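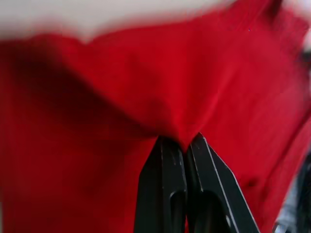 Handout 5: Grasping cloth
Bamcombe Robotics Lab Course, spring term

0 comments | 12 shares

Read this before your lab slot. It covers the pinch grasp, the fold task and what goes in your logbook. The Giva arm manual is on the shelf by the door if you need the joint limits again.

1. Why cloth is different

In Handouts 3 and 4 you picked up blocks and tubes. A block keeps its shape when the fingers close, so one good pose estimate was enough. Cloth changes shape as soon as you touch it. The fingers gather material between the tips, a crease forms at the pinch point, and wrinkles spread out from it. Any plan made from the view before the grasp is out of date by then. Take a new view after every grasp.

2. The pinch grasp

Come in with the fingers open and the tips level with each other. Lower until the tips touch the cloth, push down slightly, then close. Pushing down makes a small ridge for the tips to catch. With no ridge, they slide over the weave and close on nothing.

Start with the force limit at 300 in the gripper settings. The scale runs to 1000, but do not go above half without asking. High force does not help much with thin material and it wears the fingertips.

Encoder reading after closing:
12 or higher: cloth is probably held
below 12: probably a miss, open and retry

A thick fold reads higher than a single layer. Write down which one you think you have.

3. What the wrist camera gives you

At grasp distance the cloth fills most of the view and much of it is soft or blurred. Fingertips stay fairly sharp. Do not try to find the corners of the cloth from this view. Use the overhead camera for corners and the wrist camera only to check the pinch.

Plain colored cloth is easy to separate from a pale background by hue. Brightness is less reliable. A deep fold can come out several shades darker than the flat part of the same cloth, and a simple threshold will split it into two objects. Small dark spots may be puckers, stains or shadow. Filter by area before you treat one as a feature.

4. Fold task

Lay the cloth flat. Grasp near one corner, lift, carry it to the opposite corner and release. Each group does 52 trials with the Plarside script, which saves the images and encoder values for you. Change the starting position of the cloth between trials.

Logbook entries for each trial: grasp held or missed, number of retries, final corner gap in millimeters, anything odd.

Groups using the Phetsri planner should note the version on page one.

Logbooks are due 3 March 2018 by upload.

We use cookies to remember your settings. Accept | Manage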